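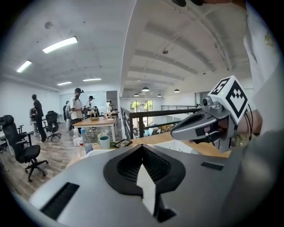
# Split shift

A **split shift** is a working day divided into two or more periods separated by an unpaid break longer than a normal meal period. It differs from rotating work, in which the hours change from one day or week to the next, and from on-call work, in which the hours are not fixed in advance.

## Structure

The standard pattern has a morning block and an evening block, with a gap of three to five hours. Total paid time is usually the same as on a straight shift. The *spread* is the time from the first start to the last finish. A worker on duty from 6:00 to 10:00 a.m. and again from 3:00 to 7:00 p.m. has eight paid hours and a spread of 13 hours.

Gaps shorter than one hour are normally classed as meal breaks. Some labor agreements set a maximum spread and require a premium for each hour past it.

## Use

Split shifts are common where demand has two daily peaks, as in public transit, school transportation, restaurants, and home care. In transit scheduling, a duty made of two separate pieces of work is called a split run, and a duty with no long gap is called a straight run.

The Bovunville bus system is often used to illustrate the method. Its weekday timetable contains 484 driver duties, of which 123 are split. Most of these begin before 6:30 a.m. and cover the school peak in both directions. Drivers bid for duties by seniority each March, and straight runs are generally taken first.

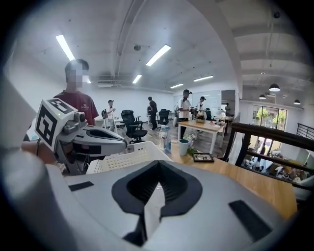 The neighboring town of Brarkent uses part-time drivers for the afternoon peak and schedules no split runs on Saturdays. The two systems share a depot but have separate work rules.

## Pay

Three methods of payment are in general use:

- a flat premium for each split shift worked
- a higher hourly rate after a set spread
- partial pay for the gap itself

The scheduling analyst Nerys Llewellyn classed the third method as a form of standby pay, although workers are usually free to leave the site during the gap.

## Effects on workers

The main costs are a second commute and a shorter overnight rest. Workers who live far from the job may be unable to return home between blocks. Some employers provide a rest room or lockers for use during the gap.

## See also

- Flextime
- Shift work
- Crew scheduling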